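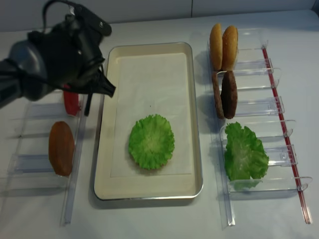 Lettuce first, on the paper-lined tray, with the clear racks on either side.

I have been meaning to write about burger trays since October, when we came home from our week in Vukwood and I couldn't stop thinking about the little lunch place down by the water (two visits, same order both times, no regrets). Everything there came out on a metal tray with a sheet of plain paper in it, and I decided then and there that my own kitchen plates had been letting burgers down for years.

So now I line the tray. The paper soaks up the drips, you can fold it around whatever is left, and the tray only needs a quick wipe afterward – my favorite part, if I'm being truthful about how I feel at the end of supper.

The clear racks are my other new love. I like slices standing up in their own slots, because a pile of tomato always turns into one big slippery tomato by the time you want it. I slice mine about 20 minutes ahead and salt them lightly.

As for lettuce, I want the frilly kind, laid down flat before anything else goes on. My family has always put it on top and I expect letters. Next week I'm going to try the Bamel pickles I brought home, if there are any left in the jar by then.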